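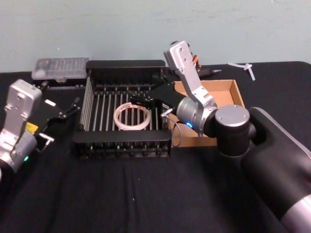

Photo: Itziar Herrero / Etton

Print this page | E-mail this page

January
By Colin Rudd

Workroom Storage, Unit 5: Racks and Trays for Roll Goods

Read before the Wednesday session. The terms defined in this unit are used again in Unit 12, where the whole packing bench is laid out.

5.1 Scope

Roll goods are materials supplied wound on a core or as a closed ring: packing tape, masking tape, strapping, ribbon, label stock. This unit covers rolls kept on the bench top for daily use. Bulk stock in closed cartons was covered in Unit 4 and is left out.

Two holders are considered. The first is a household dish rack, used as an open slotted holder. The second is a shallow cardboard tray set down beside it. Both are cheap, both can be lifted off the bench in one movement, and neither needs fixing to the wall.

5.2 Resting positions

A roll has two stable resting positions.

Flat. The roll lies on one side face, with the axis of the core vertical. It will not roll, but it takes up its full diameter in both directions and is harder to pick up with a full hand grip. A clear ring lying flat between the rods of a rack is also easy to overlook, particularly over a dark bench cover.

On edge. The roll stands on its outer surface, with the axis of the core horizontal. It takes up its full diameter in one direction and only its width in the other. The core opening faces the user or faces sideways, so a finger can be put through it. A roll on edge can travel if the bench is knocked or slopes.

Partly used rolls behave differently from full ones. As the diameter drops, a roll that sat firmly in a slot becomes loose and may tip over. Check the fit with the smallest roll you intend to keep, as well as with a new one.

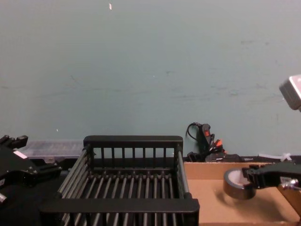

Fig. 2. Brown tape on edge, cardboard surface to the right of the rack.

5.3 Choosing a rack

Dish racks are made for plates. Their slots are spaced for an object that is thin and stiff, and a roll of packing tape is neither. Before buying, measure the clear gap between adjacent rods and compare it with the width of the roll. Where the roll is wider than the gap, it will sit on top of the rods or lie across the base of the rack, and the slots do no work.

For the course exercises, use these checks:

a. Gap. Measure between the rods, at the top and again at the base. Slanted side rails make the two readings differ.
b. Rails. A solid front rail keeps rolls from working forward off the base. It also sets the height the hand must clear.
c. Base. An open grid lets dust fall through to the bench. Narrow items fall through with it, so loose cores and tape ends should go elsewhere.
d. Footprint. Record length and depth separately. The Mirkel bench used in Exercise B has 730 mm of usable length after the scale is in place -- plan the rack and the tray together against that figure.

Lacey Mellor's worksheet has a column for each of these readings. Fill in all four before you sketch a layout.

5.4 Choosing a tray

A tray for rolls should be shallow. Low walls stop a roll on edge at the perimeter and still let the hand come in from the side. For Exercise B the wall height is fixed at 27 mm. Plain corrugated board is adequate. It marks easily, and it should be replaced when the floor softens or the corners open.

Light board has one practical advantage on a black bench: dark tape shows up well against it. Clear tape is less visible on either surface. If clear tape is in regular use, give it a fixed place and label the place.

Set the tray directly against the side of the rack. A gap between the two collects offcuts and will widen during the day as the tray is pushed about. Compare the rack and the empty tray in the next figure, where the two are touching.

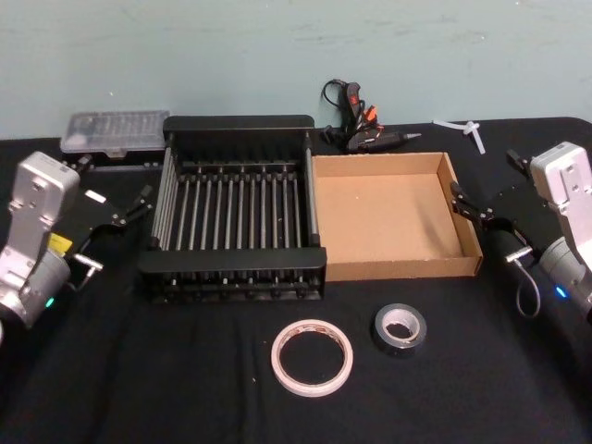 5.5 Exercise B: Two-holder layout

Work in pairs. Materials are on the Garkthorpe shelf.

1. Measure the rack as in 5.3 and enter the readings.
2. Place the rack at the back of the bench, front rail toward you.
3. Set the tray against the right side of the rack. Left-handed users reverse this.
4. Place one roll flat in the rack and one on edge in the tray.
5. Pick up each roll and return it, 12 times. Note any roll that tips, travels or catches on a rod.
6. Exchange the two rolls and repeat step 5.
7. Sketch the arrangement you would keep, with dimensions.

Hand the sketch and worksheet to Obadia Urio at the end of the session. Sketches without dimensions will be returned.

Print this page | E-mail this page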